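About Herwood

Fri 21 September
By Samah Ouazzani
2 min read

Herwood is an evening school for adults who want to learn bookkeeping. We teach people who run a small shop, people who have been handed the accounts at work without much training, and people who want to change jobs.

The school was started by Lachlan MacKinnon, who had kept the books at Kragh for years and was often asked to explain them to others. The first course had seven students and met in a rented office above a bakery. Last year 217 people finished a course with us.

Each course runs one evening a week. You start with receipts and invoices, go on to payroll and sales tax, and finish by closing a full set of books for a made-up business. Bring a calculator and a notebook. We lend out laptops for the evening if you don't have one.

Classes are small and the teacher checks your work at your desk. If you miss an evening you can sit in on the other group that week. There is no final exam. You hand in your closed books, and we go over them with you line by line.

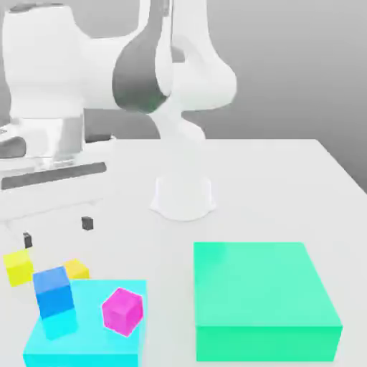
Lachlan MacKinnon says most beginners come in afraid of the math, when adding and subtracting will get them through nearly all of it, and that the hard part is keeping up with the paperwork every week.

The office is closed in August. New groups start after that, and the day course at our Tisteo branch now has places too. Fees can be paid in 2 parts. To sign up, call the front desk or stop by before class any evening we are open.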